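I've had the Perrin hand grippers for most of a month now and I keep finding excuses to pick them up. They're the squeeze-handle kind, one for each hand, with a camera looking down at the jaws so you can record yourself doing a chore and hand that to a robot later. My kit was $945 for the pair, and the padded case from Husus was another $88 (a bit much for foam, but it's nice foam).

First impression out of the box: light! I was expecting my wrists to complain after ten minutes and they didn't. The linkages move smoothly and the soft pads do a lot of the work. Thin cardboard boxes were my big worry, the sort that crumple if you look at them wrong, so I spent a whole evening on those.
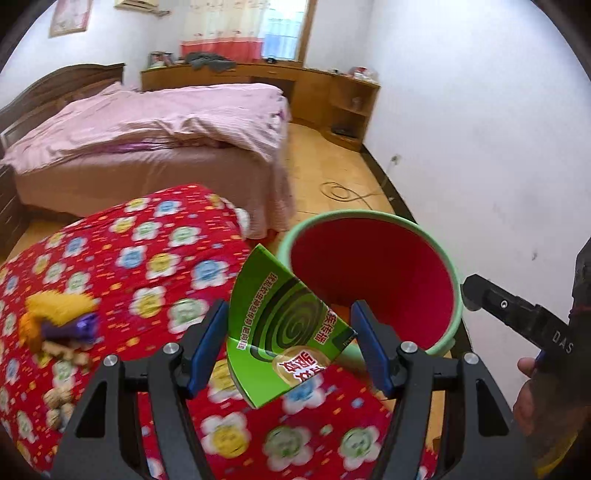
The trick is to squeeze less than you think. I recorded 219 pickups over three evenings and the early ones are pretty rough — lots of dented corners. By the last batch I'd stopped thinking about my fingers at all, and that was a great feeling.

Gripes? The Plikeck software is slow to import and it forgot my folder names twice. The manual skips calibration almost completely. I did try the Astus pair back in July and those had the better manual, but the handles pinched me something awful.

Next up is folding towels, two hands at once. I've already done a few practice runs and they were terrible, so I'll post the numbers when they're less embarrassing.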